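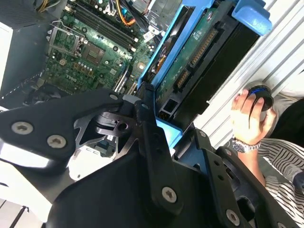 How many examples do I need to record before the arm can learn a job?

Most of our customers start with 70 good recordings of one task and add more from there, depending on how much the parts move around between one try and the next.

Nitow Teaching Gripper with Wrist Camera
From Lenodside

We have been selling the Nitow for long enough now to know who buys it, and it's mostly people with a real job in mind and a bench already full of the things they want handled. Old desktop computers are a favorite (we're fond of them ourselves), and a tower with its side open makes a wonderful, stubborn classroom. There are drives in plastic caddies, wires that lie differently in every machine, and sheet metal just where you'd like to put a finger. If you can record clean examples in there, you'll have a pretty easy time with boxes and bottles!

The Nitow is a complete gripper and camera unit that mounts to the end of your arm. You guide the arm through the job by hand or from the Jeren control handle, and the unit saves the camera view, the finger position and the arm position together, all on one clock. Each run through the job is stored as its own example, which you can keep, relabel or throw out before it goes anywhere near your training set.

The finger linkages and brackets are flat black metal, held with Torx screws, so you can take the whole front end apart at your own bench. Cayetano Llorente, who drew the original brackets and still answers most of our support mail, likes to say that he made it to be repaired by somebody in a bad mood. We send the driver along in the box. 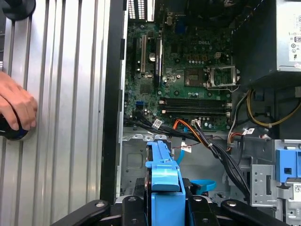 Lenodside Equipment Catalog, Volume 9, page 70

Working around a drive caddy

A good example for this kind of work begins before the fingers touch anything. Bring the gripper in over the case, let the camera get a look at the board and the wiring, and then settle the arms on either side of the caddy. Try not to hurry this part. We see a lot of first recordings where the operator dives straight for the bright blue plastic, and a system trained on those will dive too, cables or no cables.

It's perfectly fine to have a person's hand in view steadying the case, and plenty of shops work that way. Do keep it up through the whole set, though, or else record a second set without the hand and label the two separately. The same goes for lighting. Ribbed aluminum side panels throw back a lot of glare, and you'll want a fair mix of bright and dull in your examples if the arm is going to work near a window later on.

Please keep your clumsy ones, too. A run where the fingers slip and you go back for a better hold can be very useful, as long as it's marked as a recovery. The Jeren handle has a thumb button for exactly that, and you can press it partway through a run without stopping the recording.

What comes in the box

Nitow gripper with wrist camera, assembled
Jeren control handle and cable
2 spare finger linkages
Torx driver
Mounting plate for your arm (tell us the model when you order)
Printed setup guide

Good to know before you order

The recording software runs on your own computer, and your examples stay there unless you move them. You will need an arm that reports its joint positions; if you aren't sure about yours, write to us and we'll look it up. The unit is meant for dry indoor work on equipment that has been unplugged.

Customers who already own the Dierckx bench clamp can use it with the Nitow as is. If you don't have one, it's worth a look for computer cases, which do like to creep across the table after a long afternoon of tugging.

Orders leave our shop within 7 working days. We close for stocktaking in January, and support mail is a bit slower then, but Cayetano does get to all of it.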